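Accueil · Fils · Abonnements · Rechercher

Nerys Gwynne
Calibre Polishchuk 131, fin de révision. Quelques relevés avant de refermer la boîte, pour ceux qui suivent depuis juillet.

Nerys Gwynne
Rappel : quantième annuel à remontage manuel, réserve de marche de 100 heures, deux barillets en série. Le mouvement compte sept ponts, anglage main sur les ponts visibles.

Nerys Gwynne
Amplitude à plat, plein armage : conforme. Perte nette en vertical après trois jours — le ressort du second barillet était fatigué, remplacé. 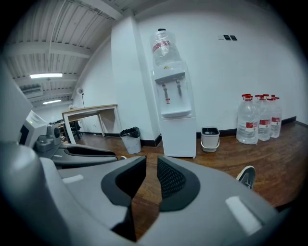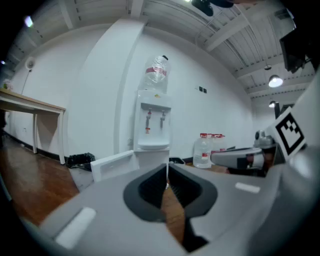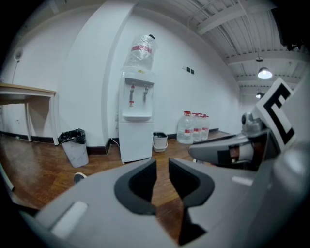
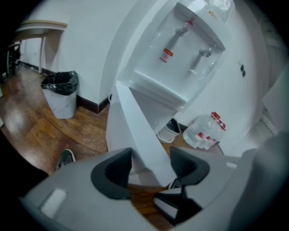

Vues avec sol en bois.

Nerys Gwynne
Sautoir du quantième : bec marqué, repris à la pierre puis poli. Le saut de date se faisait en deux temps. Il est franc à présent, un peu avant minuit.

Nerys Gwynne
La fourniture vient de Mudemstead. Fikus ne livre plus l'étoile des mois, j'ai gardé celle d'origine. Numéro de mouvement 1,706, cohérent avec l'extrait de Dillamham.

Nerys Gwynne
Reste l'étanchéité — joint de fond à changer, glace correcte. Contrôle à sec vendredi, puis observation sur six positions. Les courbes suivront dans ce fil.

Dernière mise à jour : vendredi
Contact · © Nerys Gwynne · Haut de page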